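About Niltico

Metal bins, trays and totes: repair, recoating and supply 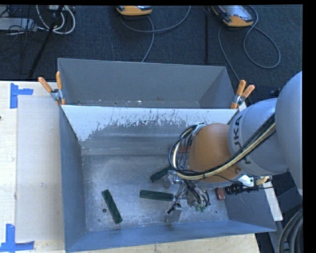 Niltico reconditions metal bins for workshops, bakeries, packing rooms and parts stores. We also sell a small range of new bins under the Nemlow name. The company began in a single bay in Macaraeg and now works from a larger unit on the Flolludmont road, where receiving, stripping, coating and dispatch are all under one roof.

What we handle

Most of our work is open rectangular bins with sloping sides. The slope lets empty bins nest for storage and gives a hand or a tool better access to the corners. It also means that parts sliding down the wall wear the coating in streaks, usually from the top band downward. Once the coating has started to flake, the loose edge lifts a little further with each load and the bare patches join up.

A scuffed bottom is normal. We do not recoat bin bottoms unless the customer asks, as any coating there is scraped off early in service and the flakes end up among the contents. Dents are a different matter. A bottom that rocks on a flat table will be levelled before anything else is done to it.

How a bin is assessed

Each bin is checked on arrival and placed in one of 4 grades:

Grade A — clean and return. Marks on the surface only.
Grade B — touch up. Coating lost in isolated patches, metal sound.
Grade C — strip and recoat. Coating flaked along a full wall or more.
Grade D — scrap. Cracked corner, split seam or a wall out of true beyond repair.

Customers receive the grade sheet before work starts. Grade D bins can be sent back or recycled here at no charge.

Coating

Our standard wall finish is white. It shows dirt and oil early, and small dark parts are easier to see against it. A grey finish is available for bins that will be used under strong overhead lighting, where a pale wall can throw glare back at the person picking. Uncoated walls can also be supplied, though bare metal gives bands of light and dark reflection that some customers find tiring over a full shift.

Colour matching to an existing set is possible within limits. Please send a bin as a sample. A colour name over the phone is not enough.

Sizes and quantities

The new range has 30 stock sizes. Reconditioning has no minimum order, but lots of fewer than 10 bins wait until a batch of the same finish is going through. The unit has racking for 2000 nested bins, and customers with seasonal demand may store theirs with us between August and the following autumn.

The Nemlow 153 is the bin we sell most often. It has a rolled rim and folded corners, and fits the same shelf spacing as the older bins it was drawn up to replace. Lids are sold separately.

Deliveries and visits

Goods are received on weekdays from 7:30 a.m. and the gate closes at 3:00 p.m. Please empty bins and remove labels before sending them. Labels left on are charged for as labour. The unit is closed on Sunday.

Visits to the coating area are by arrangement with the front office. Closed shoes are required past the yellow line, and safety glasses are kept at the door.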